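The Box I Can't Throw Out

19 May 2024

Okay, I have a new favorite thing and it's a beat-up cardboard box.

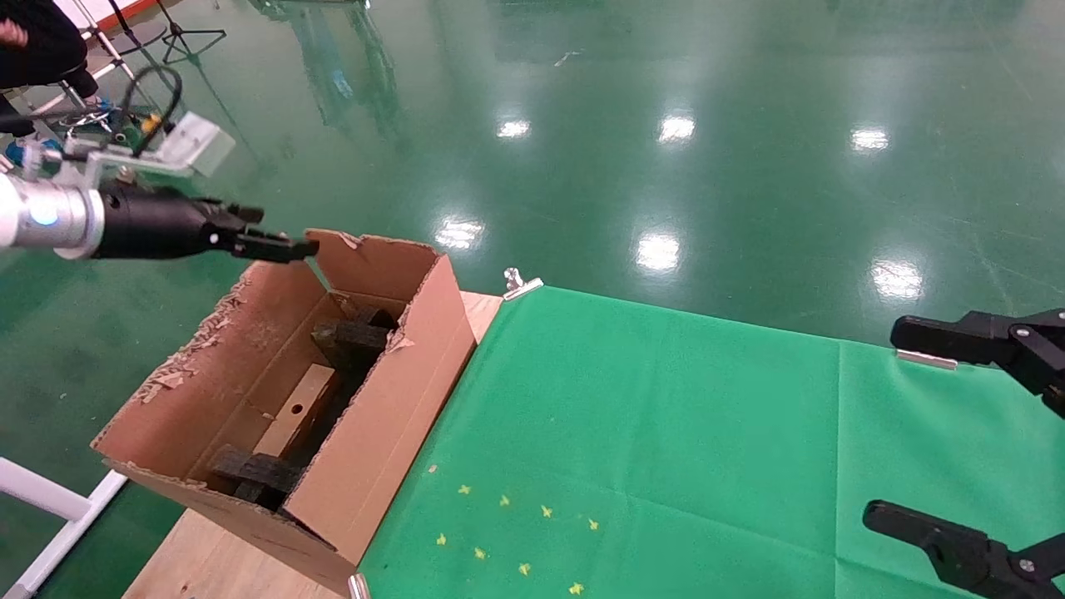
Why I love a ragged carton

Look at those torn edges! The paper is peeling off one side in strips and I still think there's a lot of life left in it. A plain brown corrugated box this worn has usually been opened and shut plenty of times, and the cardboard gets soft and easy to fold (my fingers are grateful). I've moved apartments with worse. My last move from Ledgate to Velidley was 178 miles, and the boxes that made it best were the ugly ones.

The foam is the good part

Dark gray foam blocks are my other obsession. One at each end, something solid in the middle, and you've got a nice little nest. The wooden block with the drilled hole is just the kind of odd piece I'd never find a proper box for, and I'm so happy whenever foam saves me from buying one.

I keep a stash of 13 foam pieces in the closet now, all sizes. If a piece is too big I cut it with a bread knife, slow and long strokes, outside if you can, the crumbs get everywhere!

Next up

I want to try lining a torn box with kraft paper and a strip of tape along the top edge. By September I hope to have the whole closet sorted. Tell me what you stuff your boxes with, I'm collecting ideas!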